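Sorting the Small Clamps

The tool library at Cillonen now has 400 items on the lending list, and 31 of them are clamps. Until June the clamps all lived in one drawer under the counter. Members who came in for a pair of the same kind usually ended up emptying the drawer onto the table and going through the lot. A few clamps went home with the wrong people, and two came back from Osagie Street after somebody noticed our label on them.

We have now moved the small plastic clamps into bins. The larger steel ones stay on the wall rack, and the bar clamps are still in the back behind the ladders. If you borrow from the Susska branch, nothing changes there yet. They have fewer clamps and a bigger drawer.
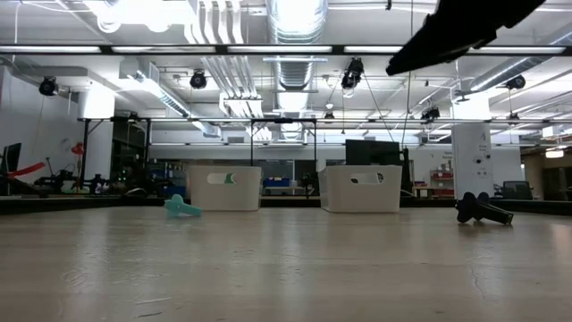
Small clamps get lost more than anything else we lend, and most of the trouble starts at return time. People put them down on the nearest shelf and the next borrower can't find them. Please bring them to the sorting table and check each one before it goes in a bin. Open and close the jaws a few times and look at the pads. We have more than one style, so go by shape as well as color – the teal clamp by the left bin has a flat arm, and the black one on the other side has long jaws. The two bins match, so read the label on the shelf before you put anything away. The handle cutouts give you a peek at what is inside, but only a peek.

Clamps with a weak spring or a missing pad go in the repair tray at the counter. Don't put them back with the others, even if they still close. Repairs are done once a month, and we have ordered 200 replacement pads from Fenura, so there should be enough to last through the winter.

The lending limit for small clamps is nine per household, for two weeks. If you need more for a glue-up, ask at the counter and we will see what is out. Renewals can be made by phone or by email as long as nobody else is waiting.

We are also short of the medium size. If you have some at home that you no longer use, we would be glad to have them. Drop them off any time before 6 p.m. and mark the bag "clamps" so it doesn't end up with the general donations.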